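Preguntas frecuentes – Skerlow, inserción de procesadores con agarre paralelo

Última revisión: noviembre. Responde el equipo de Nondport. Si tu duda no está aquí, escribe a la lista del proyecto y ya la iremos añadiendo.

¿Qué es Skerlow?

Un método para colocar piezas con holgura mínima usando la imagen de muñeca y la fuerza estimada en los dedos. Nada de sensor de par en la muñeca. La política se aprende a partir de demostraciones teleoperadas y luego se corrige con una fase corta de ajuste en el robot real. El caso que más nos piden es el del procesador en su zócalo, así que casi todo lo de esta página va de eso.

¿Por qué procesadores y no clavijas, como todo el mundo?

Porque la clavija perdona. Se puede apoyar, buscar el agujero a tientas, empujar un poco más. En un zócalo de contactos no. Si arrastras el chip por encima doblas pines y se acabó la placa. Queríamos una tarea en la que buscar con contacto estuviera prohibido hasta el último milímetro.

¿Qué equipos usáis?

Estaciones de trabajo retiradas, compradas por lotes. Dell sobre todo, con Xeon. El chasis va tumbado de lado y abierto, sin desmontar la placa. Probamos antes con placas sueltas atornilladas a la mesa y los resultados eran mejores, claro, pero no servían para nada: sin jaula de discos, sin cables colgando, sin módulos de memoria a los lados, el robot tiene todo el sitio del mundo.

¿Cuántas demostraciones hacen falta?

200 para la tarea completa. Las grabó casi todas Nevzat Akbulut, unas pocas Kevser Başaran. Con menos funciona la aproximación pero falla el apoyo final. Con 1.000 (lo probamos, mezclando episodios de otras tareas de inserción) mejora poco y el entrenamiento se hace eterno.

¿En qué se divide la tarea?

Internamente en nada, es una sola política. Para evaluar sí separamos: coger el chip por los cantos, llevarlo sobre el zócalo, corregir el giro, bajar, soltar. El cierre del marco y de la palanca NO entra en Skerlow, eso lo hace otra rutina programada a mano.

¿Cómo sabe la política qué orientación lleva el chip?

Por la imagen, nada más. No hay marcas añadidas ni plantilla. Al principio creímos que leía el texto grabado en el disipador, porque el giro salía bien casi siempre, pero tapamos las letras en las pruebas y apenas cambió. Taner Kurtuluş hizo los mapas de atención y lo que pesa es el borde del sustrato frente al contorno del zócalo. Con el marco de retención abierto el zócalo se distingue muy bien de lo que lo rodea.

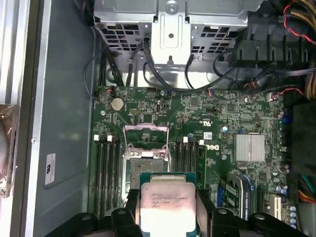 El momento crítico es el de antes de bajar. Ahí la pinza tapa parte de la placa y la red tiene que fiarse de lo que queda a la vista por encima de los dedos. Por eso la cámara va inclinada unos grados hacia delante – con la cámara recta se perdía el zócalo justo cuando más falta hacía. El cambio de inclinación dio más mejora que cualquier cosa que tocáramos en el modelo, para disgusto de quien había tocado el modelo.

¿Qué resultados dais?

En la última tanda, 19 inserciones seguidas sin fallo antes del primer error. El error fue de giro: la política dudó, se quedó parada encima y saltó el tiempo límite. Sin daños en los pines. Preferimos dar rachas y tipos de fallo porque un porcentaje suelto esconde si has roto la placa o simplemente no has terminado.

¿Y con placas que no ha visto?

Depende. Mismo tipo de zócalo en otra placa: bien, con algo más de tiempo. Otro tipo de zócalo: no, hay que ajustar. Lo de «generaliza a cualquier placa» que aparecía en la versión vieja de esta página era exagerado y lo hemos quitado.

¿Limpiáis la pasta térmica antes de cada intento?

No del todo. Se quita lo gordo, los restos se quedan. En un entorno de reciclaje nadie va a dejar el chip como un espejo y además los reflejos de un disipador muy limpio dan problemas con la luz del techo. Eso sí, por los lados no puede haber pasta, que resbala.

¿Qué pinza hace falta?

Paralela, de dos dedos, con almohadillas blandas. La fuerza se limita por software. Si las almohadillas están gastadas el chip se inclina al cogerlo y la política no lo corrige bien; es el fallo más tonto y el mas frecuente entre la gente que nos escribe. Cambiadlas.

¿Se puede usar sin el ajuste en el robot real?

Se puede. Baja torcido de vez en cuando. El ajuste son 5 horas de robot, con una persona delante que reinicia y marca éxito o fracaso. Willy Boersma está preparando una versión con reinicio automático, sin fecha todavía.

¿Qué diferencia hay con Zolon?

Zolon es nuestro método anterior: localizaba el zócalo con un detector y luego seguía una trayectoria calculada. Más rápido cuando la calibración estaba fina. En cuanto alguien movía el chasis un dedo había que recalibrar. Skerlow no usa calibración mano-ojo. Mantenemos Zolon como línea base y para módulos de memoria, donde aún gana.

¿Publicáis los datos?

Las demostraciones sí, las imágenes de muñeca también, a resolución reducida. Los pesos bajo petición. Los episodios del ajuste todavía no, falta revisar las etiquetas. La petición se manda a Niloufar Arabzadeh por la lista, indicando para qué robot es.

Me sale un error de sincronización al cargar los episodios

Es por las marcas de tiempo de la pinza, que en los primeros episodios van en otra unidad. Actualiza el cargador. Si sigue igual, borra la caché y vuelve a descargar el índice (solo el índice, no hace falta todo).

¿Puedo probarlo con una placa que funcione y me importe?

No lo hagas. Empieza con una muerta. Luego otra muerta.

¿Cómo se cita?

Con la entrada que viene en el repositorio, carpeta docs. El informe técnico está firmado por el grupo Işık completo, no por personas sueltas, asi que por favor no pongáis solo el primer nombre que encontréis en la página.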